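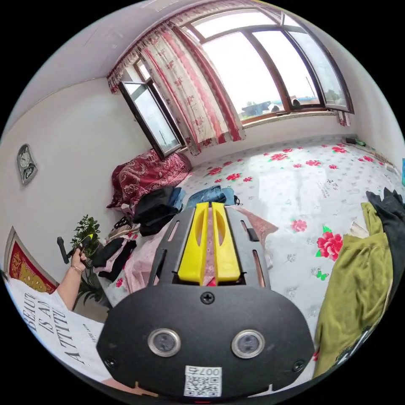
Sadthorpe housing open day: notes on the bedroom unit

The Danetti building opened its doors on Sunday from ten in the morning. Of the units on the route I spent longest in number 7, where the programme sheet listed "bedroom, clothes sorting, continuous". Jaqueline Nava of Brelow, the firm that fitted out the units, took our group through and answered questions at the door.

The unit is let furnished and the household's own linen is used. The bed is large and serves as the sorting surface. It was made up with a white sheet printed with red roses, green leaves and small grey butterfly and floral motifs. Clothes lay in heaps across it: folded blue denim in the middle, a stack of black and navy beside it, more black clothing and a mixed tangle on the left, and an olive-green garment crumpled along the right. A pale pink blanket was spread out towards the foot end. A bolster or pillow in a dark red paisley pattern stood against the head, under the window.

The window is the main feature of the room. It is wide, with brown wooden frames and large panes. The sky was overcast and the light was still bright enough to separate black from navy at the bed, which is a fair test. A low blue-roofed structure is visible some way off. The walls are white. A grey clock with a pale face hangs on the left one, with a red-and-gold framed panel lower down and a potted plant near the bed.

Storage is the weak point. The fitted wardrobe in the passage has a hanging rail of 898 mm, according to the sheet, and shelves 49 cm deep. Two people's winter clothing will not go on that rail. Shelves of that depth take two rows of folded jeans, so the back row is out of sight. I asked whether the shelves could be changed for drawers. Nava said Galbraith, who supply the carcasses, make a drawer insert to fit, but it is not included in the rent. No price was given.

Sorting by colour first and by owner second appears to be the house method. I would reverse it, as the dark pile grows fastest and then has to be gone through again. The bed height suited me for folding while standing. A shorter visitor in our group preferred to kneel.

Time allowed in the unit was around 27 minutes, which was sufficient. The stairs are narrow and the lift was reserved for deliveries until noon. Tea was served on the ground floor. The laundry room was locked, and I did not see the drying cupboards listed on the programme.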